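Skanbridge Easement and Taking Records
README for the working copy

What you are getting

A table of condemnation filings and recorded easements along the Skanbridge pipeline corridor, put together from county court dockets and deed books. Each row is one parcel in one proceeding. There are 113 parcels. If a parcel was taken twice, once for the permanent easement and once for temporary workspace, it gets two rows with the same parcel_id and a different proceeding_id, so do not count rows and report them as landowners.

The company says the corridor is a public utility serving the public. The table takes no position on that, but the reader of this README may as well know that the author has read the filings and is not convinced. Most of them assert public use in one paragraph that is the same from case to case, down to a misspelled township. The column public_use_text holds that paragraph as filed.

Files

parcels.csv: one row per parcel per proceeding
offers.csv: first written offer, any later offers, and the final award where there was one
objections.csv: preliminary objections, with the ground claimed and the ruling
scans/: the PDF the row was typed from
notes.txt: things that did not fit anywhere else

Columns people get wrong

offer_first is the first offer in writing. Landowners often remember a lower number given at the kitchen table. That may well be true, but there is no paper for it, so it is not in the column.

acres_taken is copied from the plat attached to the filing. It does not always match the legal description. Where the two disagree, plat_conflict is set to yes and both numbers are in notes.txt. I would not trust either one without a survey.

status has four values: open, settled, ruled, withdrawn. "Settled" means a release was recorded. It does not mean the owner was happy, and it does not mean the taking was lawful, although the company's brief in the Mokton matter uses the count of settled parcels as if it proved both.

width_ft is the permanent easement only. The standard form says 60 feet. Some forms then allow "such additional width as may be reasonably necessary," and I have no way to turn that into a number. Those rows have width_open set to yes.

The Trudemley appraisals

Offers in this corridor rest on appraisals by Trudemley, hired by the company. The reports use the same comparable sales for hillside pasture and for road frontage. No adjustment is shown for the loss of a building site, and severance damage is given as zero in all the reports I have. Maybe there is a worksheet somewhere that explains it. It was requested and has not been produced.

The lowest first offer in offers.csv is 3000 dollars. Before quoting it, look at the parcel: it is a narrow strip behind a barn, and it makes a poor headline.

How it was typed

Everything was keyed by hand from scans, then checked against the docket index. Text recognition was tried on the older deed books and gave garbage for the metes and bounds, so that output was thrown out. Names of individual owners were replaced with an owner code. Parcel numbers are public and were kept. 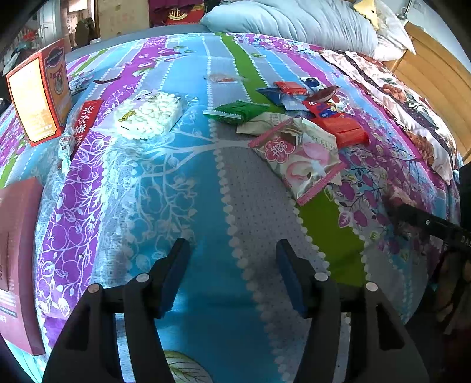
Photo: Hsiao / Skanbridge Records. Reuse with credit.

Known gaps

Agreements signed before any filing are missing unless a memorandum was recorded. This matters. If the easy parcels signed early and quietly, the table leans toward people who fought, and any average award computed from it will be too high for the corridor as a whole. The company could fix this by releasing its own list. I am not holding my breath.

Sealed exhibits are marked sealed and left blank. Do not fill them in from news stories.

Rulings on appeal are entered when the opinion issues, so objections.csv can be behind the docket. In 4 proceedings the trial ruling was entered from the bench and the only record is the transcript. See scans/bench for the pages.

Using it

Copy it, correct it, argue with it. If you publish a figure, say which file it came from and whether you counted parcels or rows. Nothing in the table is legal advice, and a pattern across other people's filings will not tell you whether your own objection was due last week. Check the notice you were served.

Corrections need a docket number or a book and page. "The land agent told me" goes in notes.txt, marked unverified.

Changes

April: added the Mokton objections; fixed swapped dates in offers.csv; removed a duplicate workspace row.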